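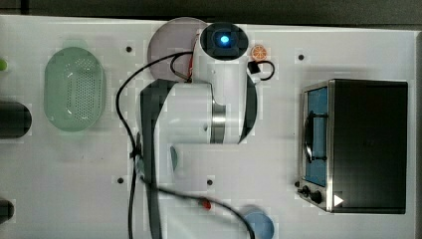

Why did the arm stop when nothing had touched it? One reader asked us that after last month's item on the Gummont kitchen bench, and it's a fair thing to want to know!

What caught us was the cable. We'd been running the toaster oven task over and over (2,942 attempts since we began, which still makes us grin), and on Thursday the arm halted halfway through a reach and threw a joint fault. We cleared it, started again, and it did the same thing 24 runs later. The Emulau log showed the load on one joint creeping up each time the arm folded back on itself. The long black cable had too little slack in that pose, so every reach gave it a small tug, and in the end the safety limit did its job and cut in.

We were thrilled to find it – faults that come and go can eat a whole week. The Lewis team have lent us two cable clips to try, and we've lowered the speed for any move that folds the arm tightly. Until the clips are on, please keep hands off the bench while the arm is live, even if it looks stuck. A stopped arm may still have power, so press the stop button first and then go in to free the cable.

The full fault log is in the Biltov folder, and it's a great read if you like graphs.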